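Treltunex Demonstration Capture Station
Product information for laboratories and training facilities

Overview | Configuration | Data output | Ordering

The Treltunex Demonstration Capture Station is a complete workplace for recording manipulation examples by teleoperation. It is supplied to research groups and industrial teams that need a steady volume of consistent demonstrations for imitation learning. The station combines a follower arm with a two-finger gripper, a matching leader arm, synchronized cameras and the Hudovis recording software, which is licensed with the hardware for the life of the unit.

Stations are assembled and tested at the McKinnon workshop before shipment. Each unit is delivered with its calibration record and a set of reference episodes, so that the receiving laboratory can compare its own first recordings with those made at the workshop.

Intended use

The station is designed for tabletop tasks involving household and kitchen articles, small packaged goods and light parts. Typical tasks are picking an item and placing it in a bowl, clearing a plate, sorting items by type, and setting a table to a given layout. It is not intended for liquids, for food meant for consumption, or for loads above the rated capacity of the gripper.

One operator can run the station. A second person is recommended for resetting the table between episodes when the task includes a large number of items. During recording, all persons other than the operator must remain outside the marked floor area.

Gripper and work surface

The gripper closes in parallel and reports finger opening, motor current and wrist position at the same rate as the arm joints. Finger pads are replaceable without tools. Customers who record long sessions are advised to keep two spare pairs at the station, as worn pads change the grip and introduce differences between early and late episodes in a set.

The arm can be mounted beside the customer's own table or on the Brukow pedestal, which is ordered separately. A light-colored, matte surface is preferred. Fixed features of the surface, such as cable openings, may remain uncovered, provided that they stay in the same position throughout a recording set. 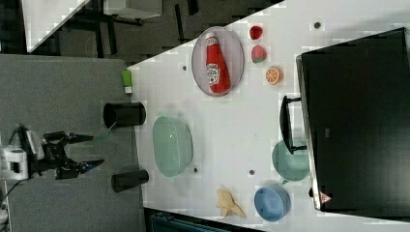

Gripper open at the table edge, with cups, bowls, toy foods and a ketchup bottle set out.

Object sets

The standard object set contains 64 items, including cups, bowls, plates, imitation food and containers. The extended set contains 112 items and adds articles with glossy, dark or translucent finishes, which are harder for depth cameras to measure. Both sets are packed in numbered trays. Customers may add their own objects through the item register in Hudovis; a name, a weight and one reference view are required for each.

Layouts are issued by the software. Before each episode the operator's screen shows where items are to be placed, and the operator confirms the layout or records a deviation. Layouts may also be left free, in which case the starting arrangement is stored from the overhead camera only.

Data output

Every episode is stored as one folder containing joint positions, gripper state, camera streams, the task instruction and the operator's result mark. Three result marks are available: complete, partial and failed. Failed episodes are kept by default – many customers use them for evaluation – and may be excluded at export.

Delivery and support

The standard station, order code 534, includes both arms, the gripper, three cameras, the recording computer and the 64-item object set. The crated weight is 76 kg. Installation requires a level floor, one grounded outlet and a wired network connection.

Operator training is held at McKinnon every Tuesday and may be attended by up to four persons per station purchased. Training at the customer's site can be arranged at additional cost.

Replacement finger pads, cables and individual items from either object set may be ordered through the parts list. Please state the serial number of the station with every request.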